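The Owl Has Not Read My Schedule

12/14/23

I have now spent 16 evenings standing at the end of Grisen Road waiting for a short-eared owl, and I am prepared to report on the quality of the gravel.

The owl is real. Bendik Fjeld saw it twice last week, once while changing a tire. He wasn't even wearing binoculars. He sent me a text that said "big moth-looking owl, is that good?" and I had to put the phone in a drawer for a while.

Short-ears turn up most winters on the old hayfields below Tindow, usually when the voles are having a good year. They come out before dark and fly low over the grass with those slow, floppy wingbeats, and they'll often perch on a fence post in plain view of anyone who isn't me. What I get is harriers. I like harriers. I liked the first nine or ten of them very much.

My list for the field so far: northern harrier, red-tailed hawk, one merlin going somewhere in a hurry, a lot of meadowlarks, and a flock of starlings that I put down as 2,000 because my fingers were too cold to do it properly. Adelmo Zanetti, who has birded the valley since before I could drive, looked at my notebook and said he'd have gone with 1,000. We stood there in silence for a bit after that.

He also told me I've been parking in the wrong spot. The owls apparently like the west side, past the culvert, where the grass didn't get cut after May. I had picked the east side because it has a wide shoulder and you can run the heater. I moved down there last night and lasted 60 minutes. A coyote trotted by and gave me a look I've mostly had from bank tellers.

There was one moment. Right at the edge of dark something pale came up out of the ditch, tilted, and dropped behind the far bank. It could have been the owl. It could have been a harrier heading to roost, and in that light I wouldn't swear to it in front of Adelmo. I wrote "owl sp.?" in the notebook and then crossed out everything but the question mark.

I'm going back tomorrow with a thermos and thicker socks, west side this time from the start.

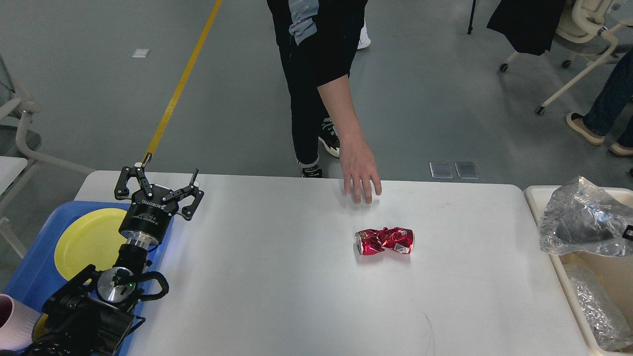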